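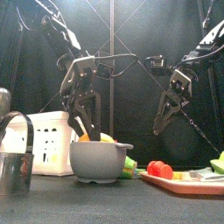
3.2 Dimensionner et chiffrer un poste à deux bras

Cette section s'adresse à l'acheteur du poste Prollow. Remplir la fiche de budget avant toute demande de devis chez Geveo.

1. Relever la surface libre du plateau, objets de travail en place. Prévoir le dégagement de chaque pince en position ouverte.

2. Choisir les bras par paire. Un second bras commandé séparément est facturé avec ses propres frais de port.

3. Reporter les accessoires ligne par ligne : supports de poignet, module caméra, câbles. Le kit de fixation Jondano coûte 72 € par bras et n'est pas compris dans le prix de base.

4. Inscrire 2194 € à la ligne « structure et plateau ». Ce montant est hors taxes.

5. Prévoir un lot d'objets de manipulation : bol, panier, planche à découper, aliments factices. Les formes arrondies et les objets posés à plat sollicitent la pince différemment — commander les deux.

6. Transmettre la fiche à Rochelle Rakena, service Chidiac, avant jeudi midi pour un traitement dans la semaine.

Remarque : le devis reste valable 30 jours. Passé ce délai, reprendre à l'étape 3.

Attention : vérifier la longueur des câbles de poignet sur toute la course du bras. Un câble trop court limite la rotation ; un câble trop long peut accrocher les objets posés sur le plateau.

Pour les pièces d'usure, voir 3.3.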